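Indent Home Forum > Surfaces and Finishes

Removing a dull ring from a marble coffee table

Posted by okine_hill, 23 May 2020

We bought a second-hand marble table last November and it's been fine until now. Someone left a glass of lemon cordial on it overnight and there is a dull ring where the glass sat. I have tried dish soap and warm water, then a paste of bicarb left on for a few hours. Neither made a difference. The ring has no colour to it, it just doesn't shine, and I can feel a slight roughness with a fingernail. A local stone place quoted me $600 to repolish the whole top, which is more than I paid for the table. Is there a way to fix one spot at home?

mahasneh_stone

Your ring is an etch. The acid in the cordial has eaten a very thin layer of the polish, so there is nothing there to clean off. A bicarb paste pulls out oil and food colouring but won't bring back a shine.

For a light etch you can use marble polishing powder, sold in small tubs at most tile shops for under $20. Wet the area, sprinkle on a little powder and rub in small circles with a damp felt pad for a few minutes. Wipe it off, rinse with clean water, dry it and look at it side-on under a lamp. Repeat if needed.

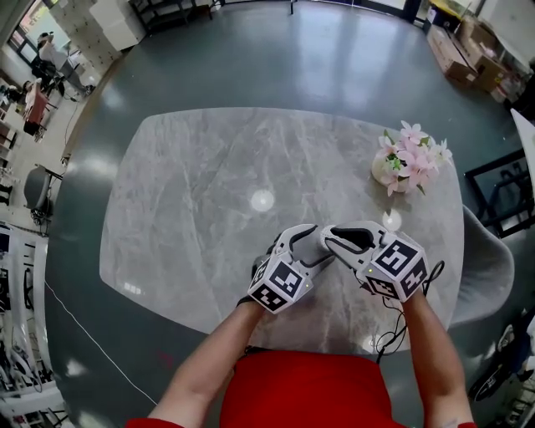 If you can feel the roughness, powder alone may not be enough. In that case start with a fine diamond hand pad, then go up through the grits to 3000 before you use the powder. Keep the pad flat and wet the whole time, and work a bit past the edge of the ring so you don't leave a dip. Try it somewhere out of sight first. A honed (matte) top is a different job and the powder will leave a shiny patch on it.

Leave it 14 days before you put any sealer on. Sealer slows down stains only. It won't stop lemon, wine or vinegar from etching.

grevillea22

I used car polish on mine and it came up okay. Not sure if you're meant to.

jestitz

I wouldn't use car polish on a table you eat off. Some of them have silicone or wax in them that fills the mark for a while and then wears away, and it can darken pale stone.

Check that it really is marble too. A lot of second-hand tables are cultured marble, with a clear gel coat on top, and diamond pads will go straight through that. Look at the underside. Real stone is usually rough or sawn underneath and feels cold to the hand. If it's a coated top, use a plastic polish and skip the rest.

Coasters from now on, and wipe up citrus straight away.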